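Lekitz brings robot arms to its computer repair benches

Technicians keep the diagnosis and the final say as machines take on part removal and sorting

Haugen, 13/07/2021

Lekitz, which repairs and refurbishes desktop computers for schools, clinics and small offices, has put robot arms to work at its Haugen shop. The arms take parts out of computer cases, hold them for inspection and set them down in trays. Seven arms are now in daily use, one at each teardown bench.

No jobs have been cut as part of the change, and none are planned to be. The company employs 70 people at Haugen. Those who used to spend full shifts on teardown now split their time between running the arms, testing parts and talking with customers about what is worth fixing.

"Teardown is the part of the job people got tired of first," said Kianoush Pakzad, head of operations at Lekitz. "You lean over an open case, you reach past the power supply, you work something loose, you put it in a bin. Then you do the next one. We had good technicians who were going home with sore hands and hadn't used much of what they know."

The arms were supplied by Honditz, which also wrote the software that runs them. Lekitz and Honditz began working together on the project in April of last year with a single bench. The first months went slowly. Cases come in many shapes, and a move that is easy in one can be blocked by a bracket in the next. Technicians guided the arm by hand through hundreds of removals while the software recorded the motion, and much of what the arms do today goes back to those recordings.

Since the first bench opened, the arms have handled parts from 3,527 computers. Lekitz counts a computer as handled when at least one part was removed by an arm and passed to testing. Whole teardowns without a person stepping in are still uncommon, and the company does not expect that to change soon.

What a shift looks like now

A technician starts by opening the case, cleaning out dust and deciding what should come out. That decision is entered on a screen at the bench. The technician then releases any latches or clips the arm is not cleared to touch and steps back behind a line on the floor. The arm moves at a reduced speed whenever a person is within reach, and anyone at the bench can stop it with a button at hip height.

Processors get more attention than other parts. They are small and worth saving, and they are easy to ruin with a careless grip. The gripper has two narrow fingers and takes the processor by its edges, so that the metal lid stays clear and can be read and checked. 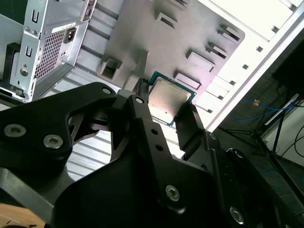 On the Bench

Each arm has a small camera near the gripper, and its view goes to the technician's screen. The technician can see how a part is being held inside the case and can call off a move before it is finished. In the first months this happened many times a shift. It is less frequent now, but Lekitz has kept the rule that a person must approve every processor before it goes to a tray.

The arms do not decide whether a part is good. Testing is done by staff, at a separate row of stations, with the same equipment as before. The arms also do not put computers back together. Honditz has tried reassembly at its own site in Zadach, and Lekitz has said it will look at the results but has made no order.

Hours, pay and training

Lekitz worked out the terms of the change with its staff before the second bench was installed. Bench operators went up one pay grade once they finished training. The training takes two weeks and is done on paid time. It covers safe operation, basic fault finding and how to record a new motion when an unfamiliar case comes in.

Staff who did not want to run an arm were able to stay in hand repair, and a number of them did. Laptops, damaged cases and anything with liquid inside are still taken apart entirely by hand -- the arms are not used on them at all.

Shift length is unchanged. Breaks are longer at the arm benches than they were on the old teardown line, after operators reported that watching a screen for long stretches was tiring in its own way. Operators now switch to testing at midday. That was their proposal, and it replaced an earlier plan that kept people at one bench all day.

"Some of what we planned was wrong, and the people at the benches told us so," Pakzad said. "The trays were on the wrong side. The screens were too low. The first version of the alarm went off so often that everyone stopped hearing it. Those things are fixed. There is a list of things that are not fixed yet, and it hangs on the wall by the time clock where anyone can add to it."

Among the items still open are noise from the air lines at the back of the shop and the time it takes to restart an arm after a stop. Honditz is due to deliver a software update for the restart problem this fall.

What customers will notice

Customers should see little difference at the counter. Prices for standard repairs stay the same. Refurbished desktops will carry a label showing which parts were reused and the date each one was tested. Schools that send in large lots will receive a list of parts recovered from their machines, something Lekitz could previously provide only on request.

The company plans to send more than 3,000 desktops through the arm benches over the next twelve months, most of them from school districts replacing older machines. Parts that pass testing go into refurbished computers or onto the spare parts shelf. Parts that fail are sent out for metal recovery as before.

Open shop visits

Lekitz will hold visits at Haugen for customers, local schools and anyone thinking about similar equipment in their own workplace. Groups are kept small, and visitors will be able to talk with operators without managers in the room. Closed shoes are required on the shop floor. Sign up at the front counter or through the service desk.

About Lekitz

Lekitz repairs, refurbishes and resells desktop and laptop computers. Its Haugen shop handles work for schools, medical offices, small businesses and walk-in customers.

About Honditz

Honditz builds and programs robot arms for light handling work. It is based in Zadach.

Press contact: Kianoush Pakzad, Operations, Lekitz, Haugen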